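Drurireo发布社区与校园桌面分类收纳指引 5月12日起在Kutthorpe试行

【Kutthorpe,5月12日(星期三)】家居收纳用品企业Drurireo今日发布《桌面分类收纳指引》(以下简称“《指引》”),并宣布即日起在Kutthorpe地区的社区活动室、学校手工教室及公共茶水间开展试行。《指引》围绕敞口塑料收纳箱的选用、摆放、分色和日常整理作出系统说明,由Drurireo产品与服务部牵头编写,Furtado设计工作室承担版式与标识设计,Gunside社区服务中心提供前期试用场地。

本次试行面向97处公共空间,首批发放成套收纳箱1000套,另向参与单位印发纸质手册500册。手册电子版同步在Drurireo网站公开,各单位可自行下载、张贴和翻印,无须另行申请。

一、编制背景

公共活动室与家庭不同,同一张桌面在一天之内往往由多批人员轮流使用。早间是老年书画班,午后是儿童手工课,傍晚又可能改作邻里聚会的茶点桌。水杯、画笔、胶棒、剪刀和零散玩具混放一处,下一批使用者到场后须先行清理,方能开始活动。

今年2月,Drurireo会同Gunside社区服务中心走访了辖区内的多处活动室,听取场地管理人员和课程教师的意见。走访中反映较为集中的问题是:柜体收纳过深,取放不便;带盖箱体叠放之后,下层物品长期无人取用;文字标签脱落后未及时补贴,物品归位失去依据。

“许多场地并不缺少箱子,缺少的是一套大家都看得懂的摆法。”Drurireo产品与服务部主任安多尔·洛卡托什(Andor Lakatos)在发布会上表示,“《指引》所写的内容都很具体,箱子放在哪里,什么颜色装什么,活动结束后由谁来收,逐条写明,照着做即可。”

二、主要内容

《指引》共分7章,依次为适用范围、箱体选择、颜色约定、桌面摆放、物品归位、清洁保养和附则。

在箱体选择方面,《指引》建议桌面使用敞口箱,以便使用者站立时能够看清箱内物品。水杯、瓶罐等较高物品宜放入箱壁较高的箱体,画纸、布料、垫板等平展物品宜放入箱壁较低、开口较大的箱体。同一桌面上的箱体可以大小不一,但同类物品所用箱体的规格应当保持一致。

在颜色约定方面,《指引》将黄色箱用于书写和绘画用具,红色箱用于杯具和餐饮小件,米黄色等浅色箱用于纸张、布料及其他较大物件。各单位已有其他颜色箱体的,可以继续使用,但应在显眼位置张贴对照表。《指引》特别提出,颜色一经确定,一个学期或一个活动周期之内不宜更改。

在桌面摆放方面,《指引》推荐将箱体并排成一行,靠墙一侧放置,箱与箱之间不留空隙,桌面外侧留作操作区域。箱前不堆放其他物品,箱上不加盖布。桌面与墙面宜选浅色、素净者,便于辨认箱体颜色。设有电源插座的墙面,箱体应避开插座位置,盛放水杯的箱体尤应如此。

在物品归位方面,《指引》要求每次活动结束前预留整理时间,由当次活动负责人带领参与者共同完成。水杯清空、沥干后放回红色箱;画笔洗净后笔头朝上;剪刀合拢,刀尖朝下。无法判断归属的物品统一放入待认领箱,每周清理一次。

在清洁保养方面,《指引》规定盛放杯具的箱体每日擦洗,其他箱体每周擦洗。外壁带有竖纹的箱体容易在纹路之间积灰,应使用软毛刷顺纹刷洗,不得使用钢丝球或其他硬质工具。箱体出现裂口、毛边的,应立即停用并更换。

三、试用情况

《指引》定稿之前,编写组在Gunside社区服务中心进行了试用。试用期间,编写组对初稿作出多处修改。初稿曾建议将浅色大箱置于桌下,手工课教师提出,儿童弯腰取纸时容易碰撞桌沿,编写组遂将其改为与其他箱体同排摆放。初稿中关于文字标签的要求也作了简化,保留颜色对照表,取消逐箱贴签。

Gunside社区服务中心负责人玛丽索尔·洛萨诺(Marisol Lozano)介绍,中心活动室每周安排多类课程,交接时间较短。“过去换场的时候,前一个班的老师要把东西逐件交代给后一个班。现在颜色固定下来,杯子就在红箱里,孩子们自己也会放。”她同时建议,试行单位应为箱体留出固定桌位,避免因临时借用桌子而将整排箱体移走。 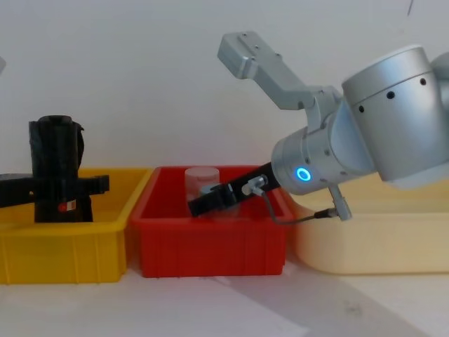
图:浅色桌面上靠白墙并排摆放的黄、红、米黄三色收纳箱,红色箱处可见一只透明塑料杯。

Furtado设计工作室的野村顺平(Junpei Nomura)负责颜色对照表的设计。对照表采用大色块配简短文字的形式,可横向张贴于箱体后方墙面,亦可裁开单独使用。考虑到部分使用者辨色存在困难,对照表在色块之外另配图形,书写用具为铅笔图形,杯具为水杯图形,纸张和布料为折角方形。

四、试行安排

试行分为申领、布置和回访三个环节。参与单位凭登记信息到Kutthorpe服务点领取收纳箱和手册,领取后按照《指引》完成桌面布置,并指定一名联络人负责日常沟通。每个单位原则上按实际使用的桌面数量申领,不作库存储备。确因场地扩大需要增补的,可由联络人提出书面说明。

回访由Drurireo服务专员希沙姆·萨利姆(Hicham Salem)负责协调。回访内容包括箱体使用状况、颜色约定执行情况以及使用者意见,不对参与单位进行评比或排名。各单位在试行中自行形成的做法,凡适合推广的,经单位同意后可编入手册修订版,并注明来源。

关于学校手工教室,《指引》另设专门条款。剪刀、刻刀等带刃工具不得与画笔混装,应由教师单独保管;低年级教室所用箱体应放置在儿童伸手可及的高度;课程使用颜料的,应在桌面铺设可擦洗垫布,收纳箱置于垫布之外。

Drurireo培训顾问丸山义则(Yoshinori Maruyama)将为参与单位提供现场讲解,内容以实际操作为主,包括箱体排列、杯具沥干和竖纹箱体清洗等。讲解不收取费用,各单位可根据课程安排预约时段。

五、意见反馈

试行期间,参与单位和居民可通过Kutthorpe服务点意见簿或Drurireo网站的反馈页面提出意见。涉及箱体破损的,请一并注明箱体颜色、所在房间及发现时间,以便安排更换。涉及颜色约定和摆放方式的,由编写组汇总研究后统一答复。

《指引》由Drurireo产品与服务部负责解释。试行单位原有的场地管理规定与《指引》不一致的,涉及消防、用电和通道安全的事项,以原有规定为准。

关于Drurireo

Drurireo从事家居及公共空间收纳用品的设计与销售,产品包括桌面收纳箱、抽屉分隔件和墙面置物用品,并为社区、学校及办公场所提供收纳布置服务。

关于Gunside社区服务中心

Gunside社区服务中心面向周边居民开放,设有活动室、手工教室和茶水间,常年开展书画、手工及邻里交流等活动。

媒体联络:Drurireo产品与服务部
试行申领及讲解预约:Kutthorpe服务点,联系人希沙姆·萨利姆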